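3.2 Drinkware Stability on a Plain Surface

Two vessel shapes were compared: a tapered plastic cup and a slender insulated bottle with a narrow neck. Both were tested empty and uncovered on a matte white tabletop. Genowefa Nowicki set the positions and Rhodri Vaughan logged the tip angles.

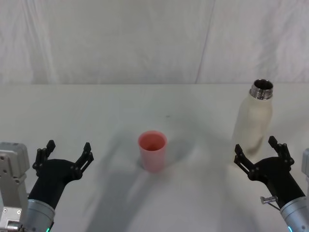

Each vessel was tilted 30 times per direction. Trials in which the base slid before tipping were thrown out — 3 for the cup, 2 for the bottle. The filled trials used 400 mL of water in the bottle only and are covered in section 3.3.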